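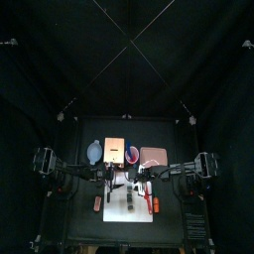

Sabine Wunderlich replied:
I would ask members to reconsider the proposed change to the hall hire policy. A deposit of $50 is reasonable for a one-off function. It is not reasonable for a group that has booked the Gralari Room every month for 13 years.

gamska_secretary wrote:
The deposit applies to all hirers equally. The current wording was adopted in May and regular groups were notified by letter. Exemptions would require a further vote.

Steinbach_Ratepayer wrote:
With respect, our group received no letter. We also note that the notice period for cancellations has gone from 9 days to 30, and this was not in the summary circulated to members.

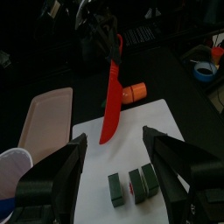 Green blocks on a white sheet, dark tabletop.

gamska_secretary wrote:
The cancellation period is set out in clause 9 of the full document. The summary was not intended to replace it.

Sabine Wunderlich replied:
Then the summary should have said so. I do not dispute the centre's right to recover its costs, but over 30 households use that room and most of them read only the summary.

rendero_lane wrote:
I support the deposit and oppose the longer notice period. Could the two be voted on separately?

gamska_secretary wrote:
Motions may be split on written request. Please lodge it at the front counter by 4 pm on the day before the meeting.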